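Tratby Household Support
Ticket 2533 — Electric steamer: buns sticking to basket, water pooling on tops
Status: Closed
Product: Justero electric steamer pot with steel basket and glass lid
Raised by: Zuzanna Duda
Handled by: Yoga Purba

Fault as reported
The customer states that steamed buns come out of the basket with torn undersides, and that the tops are marked with small wet craters where water has fallen from the lid. The fault has occurred on each use. The appliance heats normally and does not switch itself off early. The customer follows the recipe leaflet supplied with the Cluvadel bun flour and steams from cold water.

First response, Tuesday, 10.15
The customer was asked to confirm the following before any part was exchanged:
Water level below the floor of the basket when the pot is at a full boil.
Basket seated level in the pot.
Lid knob tight.
Time between switching off and lifting the lid.

The customer replied that the water level and basket were correct and the knob was firm. The lid was being taken off as soon as the timer sounded, and the buns were placed directly on the steel with no paper beneath them.

Assessment
The basket has a perforated floor, and plain dough laid straight on to it will grip the edges of the holes as it cooks. A square of baking parchment under each bun is recommended. One large sheet should not be used, as it closes off the holes and the centre of the batch will cook slowly. Four buns set apart from one another, with a clear gap in the middle, is a suitable load for dough of this kind. A plate should be placed beside the pot before the lid is lifted, so that the buns may be moved across without delay.

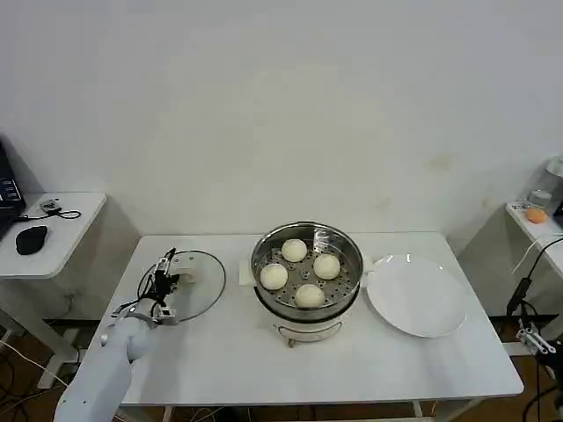 Zuzanna Duda: I have now used parchment squares and the undersides are much better, thank you. The tops are still spotted. I leave a good space between the buns, so I do not think crowding is the cause. Should I be wrapping the lid in a cloth? My mother did this with a bamboo steamer, but the lid there was a different shape altogether.

Second response, Wednesday, 14.40
A cloth should not be wrapped around the lid of this model. Loose corners may hang near the heated base, and the lid will no longer sit evenly on the rim. The customer was advised to proceed as follows:

Steam for the time given in the recipe.
Switch off at the control and leave the lid in place for 6 minutes.
Lift the lid straight up by the knob, keeping it level, and carry it clear of the basket before tilting it.
Set the lid down flat at the side of the pot and move the buns to the plate.

Tilting the lid above the basket sends the collected water across it in one run — the usual cause of craters on the side nearest the cook. 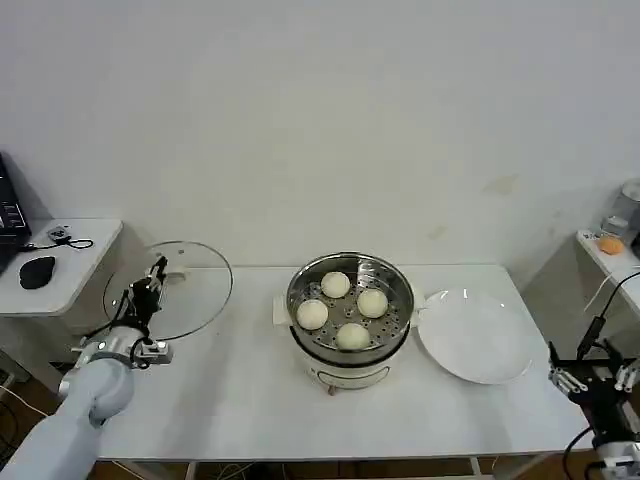

Can the finished buns be left in the basket to keep warm?
For a short while only, with the power off; after that they take up moisture from below and should be moved to a plate.

Further note, Thursday
The customer reported a second batch with clean undersides and one slight mark on a single bun. A replacement lid was offered under the Tratby parts arrangement and declined. The Buzatu parchment squares mentioned by the customer are suitable, provided that they are trimmed to the size of the bun.

Closed by: Yoga Purba
Parts issued: none
Leaflet correction: requested. Page 21 omits the resting time.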